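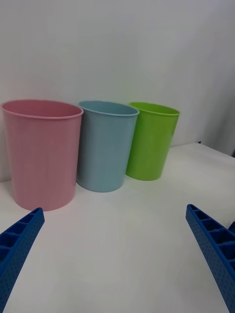
Pour Evie Whitlock, le rangement des gobelets ne relève pas d'un choix esthétique : les participants les empileraient d'abord par habitude et ne regarderaient la couleur qu'ensuite. Nos relevés vont en partie dans ce sens. Sur les 66 participants de l'étude menée en novembre, 17 ont formé la pile sans ordre de couleur repérable.

Figure 3. Gobelets en plastique rose, bleu clair et vert citron, posés ouverture vers le haut sur un plateau blanc.

La forme évasée des gobelets permet de les emboîter, et la consigne se limitait à « ranger la table ». Elle ne mentionnait ni pile ni couleur. Les autres participants ont suivi un ordre, le plus souvent celui de la rangée — de gauche à droite — sans revenir sur le premier gobelet saisi. Sept d'entre eux ont ensuite défait la pile pour la refaire autrement. Ko et Yip proposent de traiter ces reprises comme une étape à part du rangement. Nous les avons conservées dans le décompte principal et les examinons séparément en section 4.2, avec les durées de chaque geste.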